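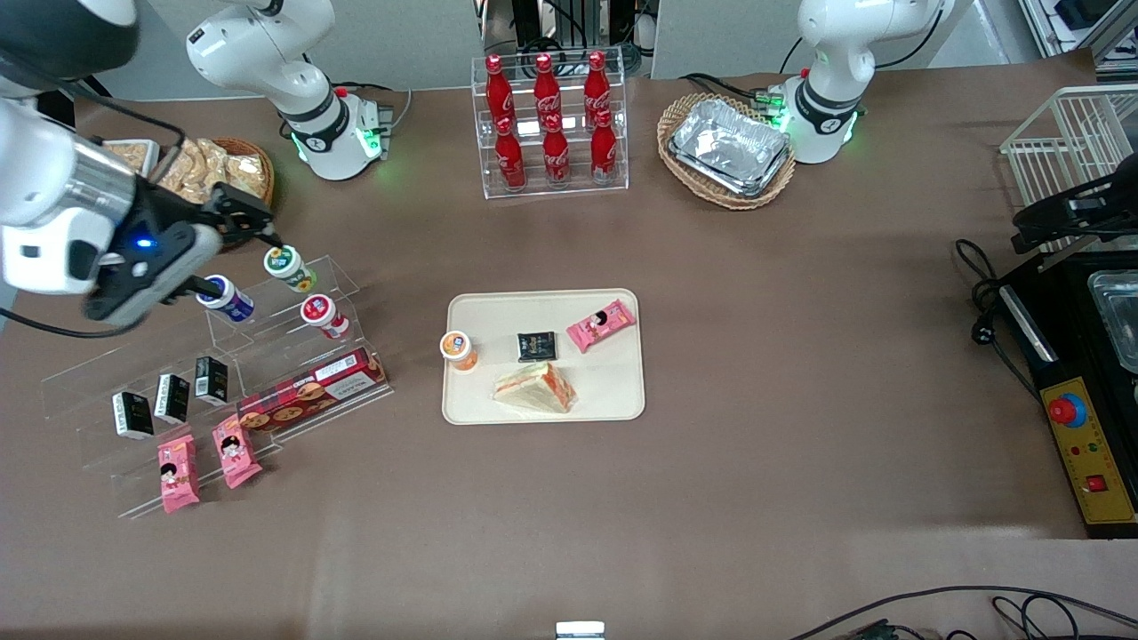 Mimoza Dimitrov asks whether the Drarnutus can be ordered with one arm and upgraded later. It can – the base plate is drilled for both, and the second arm ships with its own cable set.

Search products Go

The Drarnutus is a two-arm tabletop station for picking packaged snacks and drinks onto a tray. Each arm has its own gripper and status lights. Tiered shelves and baskets are not included.

Part no. 2558-R
Maximum reach per arm: 826 mm
Spare finger sets: 6

Filed under: Tabletop Systems, Food Handling

We use cookies to remember your region. Accept / Settings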